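Hidemside Household Engineering list
Subject: Re: Indoor drying and the humidity readings in the back bedroom
Date: 30 May 2020

Replying on the list, as the same question has come up in two other threads and the answers there disagree with each other. I have trimmed the original to the parts I can say something useful about.

> We dry everything indoors from fall to spring. The rack is in the
> back bedroom, door closed, small dehumidifier running. The logger
> goes up to 88 percent within an hour or two of hanging a load and
> then sits there most of the night. The dehumidifier tank has less
> in it by morning than I would expect.

The reading is plausible. Take a small bedroom with an ordinary ceiling. At normal room temperature all the air in it, fully saturated, holds in the region of half a kilogram of water as vapor. It already holds perhaps half of that before you bring the laundry in. A modest load after a decent spin gives up much more than the remaining margin, so the air fills quickly and after that the load can only dry as fast as water leaves the room by some other route. That could be the gap under the door, the window trickle vent, the wallboard, the mattress, or the dehumidifier. The plateau on your graph is the point where those routes balance the evaporation from the load.

It follows that the level of the plateau doesn't tell you much about how wet the clothes are. It tells you about the removal rate. The length of the plateau is the number to look at. When the load has only a little water left, the curve drops away from the plateau, and the time of that knee is repeatable to a few minutes if you hang the same items the same way.

> Weighed the load before and after as suggested. It lost more
> than the tank gained. Where does the difference go?

Into the room and out of it, in the proportions above. The furnishings take a surprising amount and hand it back over the next day or so, which is why your overnight baseline creeps up when you dry on consecutive days. To separate storage from leakage, run the dehumidifier in the closed room for a full day with nothing hanging and measure the tank. Whatever collects beyond the normal amount for an unused room was in the walls and the bedding.

I did this in January with the Mirora unit set to continuous, and the tank picked up a further 500 g on the day after the last load. I had assumed it would be a rounding error. That figure is for a room with painted wallboard, a rug and a made-up bed. A room with tile and a bare floor should come out much lower, and if anyone has such a room and a kitchen scale I would like to see the result.

> Is there any point in spreading things out more? The rack says it
> takes a full load and it does fit.

Yes, and more than the rack makers admit. The load ratings I have seen on packaging are weight ratings for the frame. They say nothing about airflow. Two layers of cotton touching each other dry at close to the rate of one thick layer, since the facing surfaces see saturated air and contribute very little.

The worst case is cloth left in a heap. The outside dries, the inside stays where it was, and by hand the outside feels done. A single piece of fabric in a loose crumple can have folds closed off from the room altogether. I no longer trust touch on anything thicker than a dish towel. Weigh it. 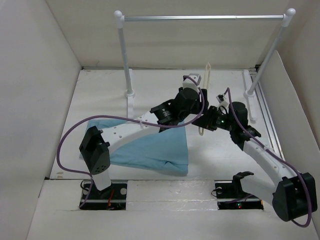
On weighing: pick one item per load as the tracer and record its dry weight once, after it has been in the room for a day with nothing else hanging. Do not use the weight straight out of a tumble dryer. Cotton takes up moisture from room air, several percent of its own weight at normal humidity, and if you use the bone-dry figure as the target you will conclude that nothing ever finishes drying. I made that mistake for most of a winter and have had to discard those notes.

A bath towel makes a good tracer. A shirt does not, as the collar and placket lag behind the body and the total weight hides it. If shirts are your main concern, check the collar separately.

> Logger is the Zendex one on top of the wardrobe. Someone told me
> that's the wrong place but didn't say why.

It is a poor place for three reasons. The air near the ceiling is normally warmer, so for the same water content the relative humidity reads lower there than at rack height. The dehumidifier exhaust is warm and dry and tends to collect at the top of the room. And the top of a wardrobe is usually close to a wall, where there is little mixing. Move the logger to the height of the top rail, an arm's length to the side, out of the direct line of the fan.

Also log temperature and convert to absolute humidity before comparing any two runs. Relative humidity on its own will mislead you whenever the heating cycles. The conversion is one line in a spreadsheet and has been posted here before. My own file has 4000 rows and does it without complaint.

Check the sensor as well. The salt test is enough for our purposes: damp table salt in a bottle cap, the logger and the cap sealed in a jar or a good zip bag, left overnight at steady temperature. It should settle at 75 percent. Mine read high and I apply a fixed offset. A fixed offset is not strictly right over the full range, but near the top of the scale, which is the part that matters for drying, it is good enough. Do not let the salt slurry touch the sensor.

Hanging geometry. I have compared three arrangements: items folded over a rail, items pegged by one edge, and items on hangers. The same towels, the same spin speed, the same fan setting.

Folded over a rail was slowest, as expected. The strip that sits on the rail is the last part to dry, and on a thin rail the two halves hang almost in contact. A thicker rail helps by holding the halves apart. I have seen pipe insulation suggested for this, but it stays damp itself and marked one of my sheets.

Pegged by one edge was the fastest for flat items. The drawback is rail length, and most racks run out of it well before the basket is empty.

Hangers came out in between for shirts and were no use for towels. Their advantage is that the front and back of the garment are held slightly apart at the shoulders. That benefit disappears if the hangers are pushed together. One hand's width between them is a fair minimum. On a short rail it is better to hang fewer things and run two sessions than to close the gaps, and the total time is often no longer. 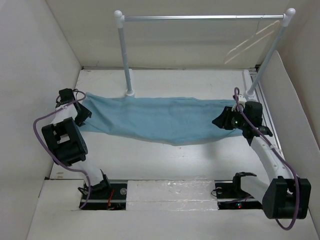

A small rack with one top rail on two posts. Hanger at the right end.

The fan matters more than the dehumidifier in the first part of the run and less in the last part. While the surface is wet, the drying rate depends on the air moving past it and how dry that air is. Later the water has to travel out through the fabric and extra airflow does little. I run the fan on high until the knee in the curve and then turn it down. Six hours is the usual total for mixed cotton in my room with this arrangement. Without the fan, the same load is not finished in the morning.

Direction: blow along the rails, not across them. Across, the first item shields the ones behind it. Along, the air goes down the channels between items. Where the rack is near a wall, leave a gap behind it large enough to walk through sideways, otherwise the back row hangs in still air and you also get condensation on the paint.

> Would it be cheaper to open the window instead?

In January, often yes for the water and no for the heat. Cold outdoor air contains little water even at high relative humidity, so once warmed it dries very well. You pay to warm it. A compressor dehumidifier returns the heat of condensation to the room, along with its own electricity, so in the heating season little of that energy is wasted. In late spring and summer the comparison changes. Outdoor air here at the end of May holds nearly as much water as the indoor air by afternoon, and an open window on a muggy day can slow things down. Compare dew points inside and outside before deciding. If the outside dew point is well below the inside one, open the window and turn the machine off. Do not run both – you end up drying the yard.

Note that desiccant units behave differently. They hold their rate in a cold room where a compressor unit ices up and spends its time defrosting. The Magagula thread from last winter covers this and I won't repeat it, except to say that the rated extraction on the box is for a warm and very humid room, and you should expect a good deal less at ordinary conditions. That probably accounts for part of your tank shortfall.

For your case I would change things in this order, one at a time, with at least two loads in between:

1. Move the logger and do the salt test.
2. Fan along the rails, high until the knee.
3. Fewer items per session, nothing touching.
4. Highest spin speed the fabric allows. It removes water for far less energy than any method above.

Post the curves for each step if you can, with the tracer weights. Start and end weights are enough. Please give the room size and the floor covering too, as I am trying to put the storage results from different houses side by side and the floor covering is missing from nearly all of them.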